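Home | News | Food | Events | Classifieds

2 min read

I've been buying my bread from the Grikel Street bakery for so long that I had to read the sign in the window twice. They're moving! Carretero Bakery is leaving its narrow little shop at the end of September and opening up again inside the old Durkon shoe store, one block down and across the street.

If you've ever stood in the Saturday-style line there (it happens on plain old mornings too), you know why. The current shop is 600 square feet, ovens included, and most of us end up waiting on the sidewalk with our hands in our pockets. The new place is 2,000 square feet, so there'll be an indoor line, a counter twice as long, and finally somewhere to sit down with a coffee.

I stopped in last week to pick up rolls and got the rest of the news while my order was being bagged. The rye and the seeded loaf are staying exactly the same — I asked about those first, obviously. The cinnamon twists will be made all day instead of just before opening, and there's going to be soup at lunchtime once the weather turns.
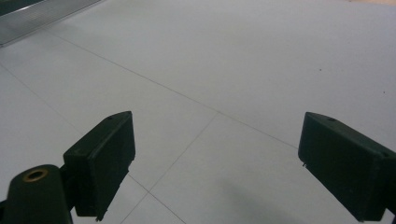
Prices stay put through the end of the year, and the paper punch cards will still be good at the new counter, so don't throw yours out. I have three half-filled ones in my kitchen drawer and plan to use every one of them.

Parking should be easier as well. The Graltitz lot behind the building has 60 spaces, and it's free for the first hour. The bakery will be closed for four days during the move, which means stocking up and freezing a loaf or two if your house goes through bread the way mine does.

Opening hours will be 6:30 a.m. to 4 p.m. to start with. Anyone with a standing order needs to call or stop by before the move and say which day they want to start back up — the old order book isn't being carried over. I've already put in for my usual two ryes.

Contact us | Copyright Grikel Street News | Back to top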